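Home Opinion Food Town Letters

Leave the Tablecloth On

By Lowri Morris
May 2022
4 min read

My aunt used to clear a table by gathering up the four corners of the cloth, with everything still in it, and carrying the bundle to the back door. She shook the crumbs out on the step and sorted the rest on the kitchen counter. It took her less than a minute. I have been thinking about it because the cafe where I meet Aled Rosser has just got rid of its cloths.

The owner's reasoning is easy to follow. A bare table can be wiped between customers. A cloth has to be washed, dried and put back, and on a busy day that means a lot of laundry. He told us the old ones had cost him 300 a month to keep clean. I don't doubt the number. I still think he made the wrong choice, and I think the same of the many households that have quietly done what he did.

A cloth makes people slower to get up. At my own table, when it is covered, guests stay. They push the plates back, put an elbow where the plate was, and start on a second subject. On bare wood the same people stack the dishes as soon as the last fork is down. I can't prove that the cloth does it, but I have fed the same four friends both ways for 17 years and I have an opinion.

The usual complaint is stains. Osian Parri, who reads these columns before I send them, says he gave up on cloths after a dinner with beets. My answer is that a stain is not an emergency. Soak it in cold water, wash it, and if it stays, put the bread basket over it. I own one cloth from a market in Bragança that has a mark from every holiday we have used it. I have never ironed it either. Creases flatten a little once there are dishes on top, and the ones that don't flatten have never stopped anyone eating.

The other complaint is clutter, and here I agree with the critics up to a point. A covered table in the middle of a room collects things. Packets get opened there and the wrappers stay. Someone leaves a tissue, someone else leaves a bag with a knot in it, and by evening there is no place to set down a cup. But a bare table collects all of this too. The remedy is the same for both - clear it once a day, before supper, and throw out what is garbage.

So buy a plain cloth in a pale color, one you can wash hot, and leave it on through the week. Change it when it needs changing. Mine is due tomorrow. 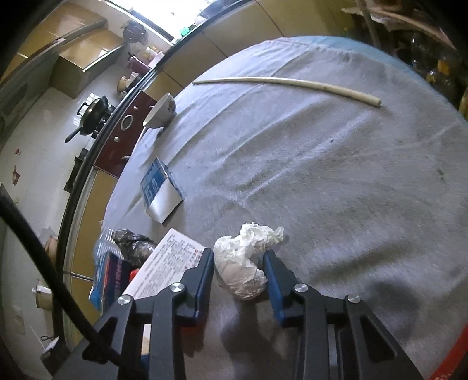
I would also keep a second one folded in a drawer, the same size, so the table isn't left bare on wash day.

Recent in Opinion
The case for smaller plates - Delia Vasiliu
Why I stopped buying paper napkins
Who needs a dining room? - Rhydian Mostyn
Letters: more on the cafe chairs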